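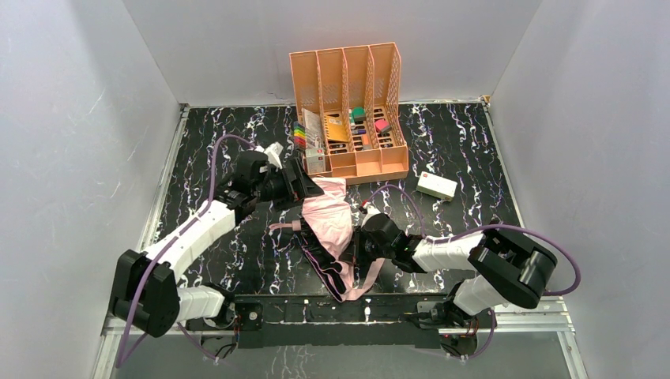
Two arms on one soft garment, with Grerkum handling the coordination.

Grerkum – bimanual control software for soft goods

Grerkum is the motion and perception package from Lolusora for tabletop cells with two arms. It is meant for fabric, garments and other parts that change shape when you pick them up.

What it does

Grerkum runs both arms from one planner. Each arm gets its own path, but the two paths share a clock, so a pull on one side is matched on the other. If one gripper stops, the other holds position until you clear the stop or send a new goal.

The perception module, Kinnear, takes the feed from a fixed camera and marks cloth edges, folds and likely grasp points. It does not need a model of the garment. Straps and thin trim are tracked as separate lines, and you can turn this off for plain towels and sheets.
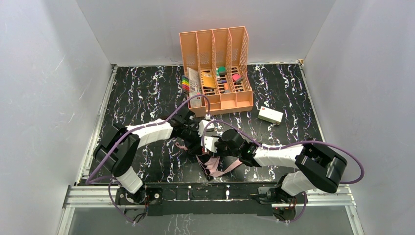 Close approach: grippers nearly touching over gathered fabric.

Close work

Most two-arm planners keep a wide gap between the wrists. Grerkum lets you set the gap per task, down to 2 mm at the fingertips. Cable loops can be entered as soft keep-out zones – the planner will route around them when it can and slow down when it can't.

Fixed items on the table, such as organizers and boxes, are saved once as a background map. Run the map again if you move them.

Included

Grerkum planner and runtime
Kinnear perception module
Drornden log viewer, with step-by-step replay for both arms
140 pages of documentation (PDF)
2 runtime licenses, one for the cell and one for an offline machine

Requirements

Linux PC with a dedicated graphics card
Two arms with position control and joint feedback
One fixed camera with a clear view of the table

Notes on this release

Released 21st September. Task files from the previous release open without changes. Saved background maps need to be made again. Force limits are now set per gripper – check both before the first run.

Technical questions: Fulgencio Cuesta
Licenses and quotes: Hamish MacBrayne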